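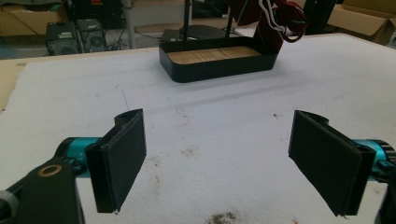 Operators should be able to begin recording within an hour of opening the case, according to Lizelle Mabuza, and the previous generation of hand-held grippers did not allow for that.

The remark was made Wednesday as Gornarix opened orders for its paired hand-held gripper kit, a product intended for laboratories and small integrators that collect manipulation demonstrations without putting an arm on the bench. Each kit contains two grippers, the cables to connect them to a host computer, and 4 sets of replacement finger pads. Deliveries are scheduled to begin in December from the company's Skivville facility.

The grippers are held one in each hand and may be used singly or together. In bench sessions the operator works standing at a table, with objects such as a tray set out on a covered surface. Both units are wired. Gornarix stated that it had considered a battery version and set it aside for this release — weight at the wrist was the chief concern raised by early users.

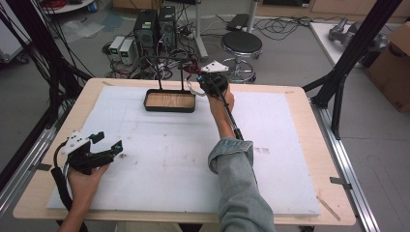
Service and Support

Three levels of service are offered with the kit. The basic level covers repair and return shipping. The second adds remote setup and a loan unit while repairs are carried out. Under the third, Gornarix staff visit the customer's site to arrange the work table and train operators, and review the first 300 recordings for faults before the customer proceeds with a larger collection.

Requests for the third level will be handled by Emiliano Lucero at the Ukeck office. Customers who hold a current agreement for the older Pascual gripper may transfer it to the new kit at no charge, provided that the request is received before the agreement ends. Pads made for the Pascual do not fit the new fingers.

Replacement pads and cables may also be ordered separately. Gornarix advises customers to inspect the pads at the start of each working day and to replace them in pairs. A printed setup guide is included with each kit, and a revised edition covering two-handed tasks is in preparation.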